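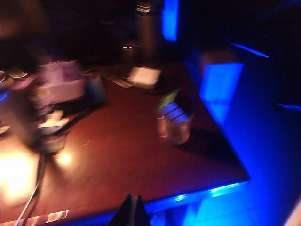
Furniture and fittings: the blue edge strip, one season on

Members have asked for the details of the table lighting in the Jostcombe common room, so the figures and the fitting notes are set down below. The strip was installed in October under the front lip of the long table and carried round the right-hand corner. It has been in use most evenings since then.

Purpose

The main ceiling lights were too strong for film evenings and quiet work, and the wall lamps left the table edge invisible to anyone crossing the room. A low line of light at table height marks the edge and the corner, which is where most of the knocks to hips and elbows were reported. It was never meant to be a reading light and should not be used as one.

Parts

The strip is the Sumitik flexible type, fixed colour, bought as a single reel from Leckie. It is cut to length at the marked points only. The aluminium channel came from Grarnitz in 4 lengths, joined with the maker's own clips. The power supply is a plug-in unit kept on the shelf below the table, clear of the floor, with its lead tied to the inner face of the leg. Total cost, including channel and clips, was 46 pounds.

Fitting

The channel is screwed to the underside of the table, set back 13 mm from the front face. Set further forward, the individual lights can be seen from the chairs. Set further back, the rail throws a shadow and the line breaks up. The adhesive backing on the strip was used as well, but on its own it will not hold to waxed wood through a warm summer, and we would advise against relying on it.

At the corner the strip was folded once and held with a clip on either side. A sharp crease damages the copper track. The first attempt was creased, and everything beyond the bend went out on the second evening. That section was cut away and replaced from the remainder of the reel.

Surface and glare

The top is a reddish-brown wood with a polished finish, and polish and coloured light do not get on particularly well. Under the blue the right-hand side goes towards purple. With a warm lamp on at the left, the same wood looks orange, with a bright patch where the lamp reflects. Two settings were tried to reduce this. Turning the lamp to face the wall helped a good deal. Lowering it made matters worse for anyone seated opposite.

The finish itself will be left alone this year. A matt wax was tested on the underside of a spare leaf and the result was patchy. Anyone wishing to see the test piece will find it behind the door of the store.

Visibility of objects

Clear glass is hard to pick out under blue light in a dim room, especially near the middle of the table where it takes up reflections from the panels. Small white items such as cards and folded paper stay visible. Dark items do not. Black cables are the worst case, as they lie flat on the wood and cannot be told from a join in the boards at a glance. Please observe the following when the main lights are off:

Glasses and cups go on a pale mat or coaster. There is a stack in the top drawer.

Charging leads run to the back of the table and drop behind it. They do not cross the top.

Boxes and small containers are kept together at the left-hand end, leaving the right-hand corner clear.

Papers left at the end of the evening go in the tray.

Running and care

The strip is switched at the wall, on the same plate as the panels. The dimmer has 200 steps according to its leaflet, although only the lower half of the range is of any use after dark. Leave it where the previous user set it unless the room is empty.

Wipe the channel with a dry cloth only. Spray polish must be kept off the strip, as it clouds the coating. When the table top is polished, apply the product to the cloth, well away from the front edge.

If a section flickers, switch off and check the clip at the corner first. A loose clip has been the cause each time so far. If it continues, leave the strip off and put a note in the fault book with the position of the fault measured from the left-hand end.

A short length of strip and two clips are left over and are in the drawer with the coasters.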